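Section 4: Pitching the Pavell Annexe

The Pavell is a two-person annexe that zips to the side of any Darkine tent. It sleeps two adults, or one adult and all the things the other adult insisted on bringing.

Before you start

Check that your site allows annexes. Some council campgrounds, Fiscombe included, charge for a second pitch once you go past the painted line, and the ranger owns a tape measure.

1. Pitch the main tent first. People do try it the other way.

2. Lay the groundsheet with the grey side down and the cord loops facing the main tent.

3. Feed the two long poles through the coloured sleeves. Push them. Pulling separates the sections, and you will then get to know the inside of the sleeve very well.

4. Zip the annexe to the tent, starting at the top centre and working down each side.

5. Peg the corners, then the guy ropes. There are 10 pegs in the bag. The annexe needs nine.

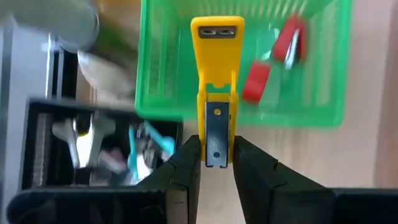 6. Tighten the guy ropes again after the first hour. New fabric stretches, usually at 2 a.m.

Note: On gravel or hard clay, use the rock pegs (sold separately -- sorry).

Caution: Do not cook in the annexe. The mesh panel is a window and has no ambitions as a chimney.

Caution: Take the annexe down in strong wind. It makes a capable sail and steers poorly.

Storage is covered in Section 5.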